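Ticket 463: Water standing under the low deck, Trisdale courtyard
Status: open
Reported by: Malachy Hennessy
Handled by: Fabian Pfister, Hadeck garden support

Problem
After heavy rain the water stays under the wooden deck on the north side of the courtyard. It does not go to the drain. The customer reports a bad smell near the kitchen door, and two boards have become soft.

Checked so far
1. I have lifted 4 boards near the wall. The gravel below is full of fine soil, 40 mm deep in the worst place.
2. The drain cover was clean, but the pipe behind it was half closed with roots. I think they come from the maple.
3. I poured 50 litres in the far corner. The water went towards the house wall, so the slope is wrong there.

Reply from customer, 16:20
Thank you Fabian. The old concrete was removed by Parisi before we bought the house, and I have no drawing of the pipes. Please do not cut the maple if it is possible.
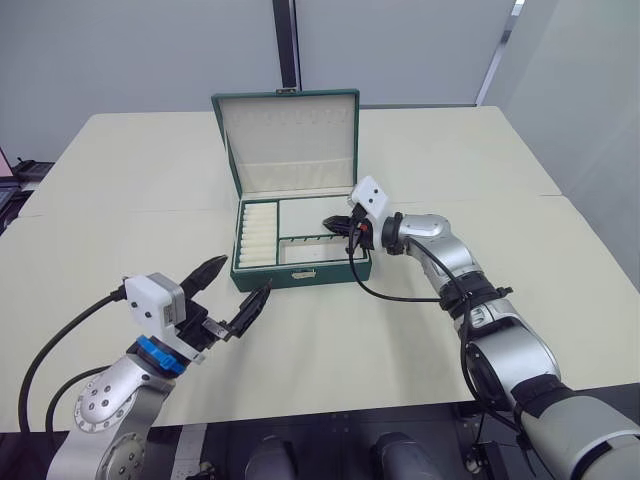

Next steps
Rod the pipe from the street side and wash the gravel. Make a new slope with fresh gravel, falling away from the wall. Replace the two soft boards; Tivberg has the same width in larch, delivery in October. The maple can stay, but I would like to put a root barrier next to the pipe. Malachy, please confirm if this is fine for you.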